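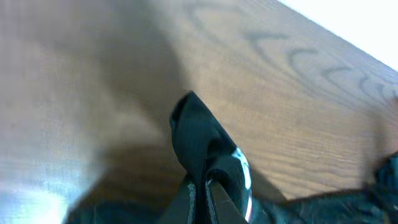 Wrist view, dark cloth pinched between both fingers.

December 8, 2018. Budget day. Clunton wants 500 for a set of Flonda fingertips; Bellamy lists theirs at 200 a pair and says 7 weeks. We have 100 left until the new money comes, which was promised in September and remains promised. Proposal: one Bellamy pair now, half on credit if they'll wear it — spares later. Also price a matte table cover. The glare at the lower left is free, sadly. Flivano quote still unopened. Open it.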